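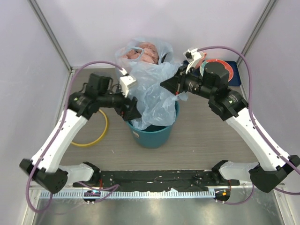

Barnabás Juhász wrote under the previous revision that the bag section had the order wrong: set the rail first, then home the arms, and only then teach the bin. He was right, and the steps below have been put in that order.

We use cookies to remember your language and the section you last read. Accept | Settings

6. Setting up the Stedix two-arm cell for bag handling

6.1 Scope

This section covers mechanical set-up, cable routing, homing and teaching for a Stedix cell with two arms on a common front rail. The task is handling a thin plastic bag in an open round bin. Rigid parts are covered in section 5. Software installation is covered in the Brernen controller manual.

6.2 Before you start

Switch off the cell at the main switch and wait until the lights on both connector boards go out. Support each arm by the long link before power is removed. The arms have no holding brakes and will drop.

CAUTION: Keep fingers out of the space between the short shoulder segment and the rail. The gap closes when the arm folds.

6.3 Rail and bases

1. Wipe the rail with a dry cloth. Light scuffs do no harm. Raised burrs must be filed flat, or the base will not seat.
2. Set the bases 700 mm apart, measured center to center.
3. Tighten the base screws by hand, check the spacing again, then tighten fully in a crossing pattern.
4. Push each base sideways at rail height. There should be no movement you can feel.

NOTE: Spacing below 700 mm lets the elbows touch when both grippers work over the bin. Wider spacing costs reach at the back of the table.

6.4 Cables

1. Run each arm cable from the gripper down along the arm to the connector board on its own side. Do not cross the cables.
2. Leave a free loop at the gripper. With the wrist turned to either limit, the loop must stay slack.
3. Leave a second loop below the base -- this one takes up the movement of the shoulder.
4. Fasten the cable to the long link only. A tie across a joint will cut the jacket.
5. With power off, move each arm by hand through its full range and watch for pulling at the plugs.

A cable that has been pulled tight once should be checked for continuity before it is used again.

6.5 Homing

1. Clear the table within reach of both arms.
2. Fold both arms toward the rail by hand.
3. Switch on. Wait for an indicator on each board.
4. Select HOME LEFT, then HOME RIGHT. Do not home both arms together.
5. Read the shoulder counts. The factory values are 1120 for the left arm and 1032 for the right. The two differ by design.
6. If a count is off by more than 2, loosen the horn screw, reseat the horn and repeat from step 2.

6.6 Teaching the bin position

1. Place the bin midway between the arms, where both grippers reach the rim without full extension.
2. Mark the bin outline on the table with removable tape.
3. Bring the left gripper to the left side of the bag and store the point as BAG_L.
4. Bring the right gripper to the opposite side and store the point as BAG_R.
5. Close both grippers at low force. The fingers should gather the film without stretching it.
6. Raise both arms together at the slowest speed. Stop if one side lifts ahead of the other.

CAUTION: Thin film tears at the finger edges. Run a fingertip along each finger with power off and remove any sharp spot with fine paper.

NOTE: A full bag changes shape between lifts. Store the points with the fill you expect to run -- points taught on an empty bag sit too low.

6.7 Routine care

Check base screws and finger edges at the start of each shift. Check cable jackets monthly. Replace finger pieces as a pair, then repeat 6.5 and 6.6. Katona finger pieces fit the older grippers but need their own force setting.

Last updated: December 11, 2022

Comments (3)

betudberg_line4
Step 6 in 6.5 fixed our left arm. The horn was one tooth out.

Barnabás Juhász
Thanks for changing the order. Could 6.4 give a length for the loop at the gripper? We go by eye and every operator does it differently.

mk_service
Our right arm reads fine after homing but drifts once it has been running a while. Horn screw is tight. Is there a setting for this or does it need a new servo?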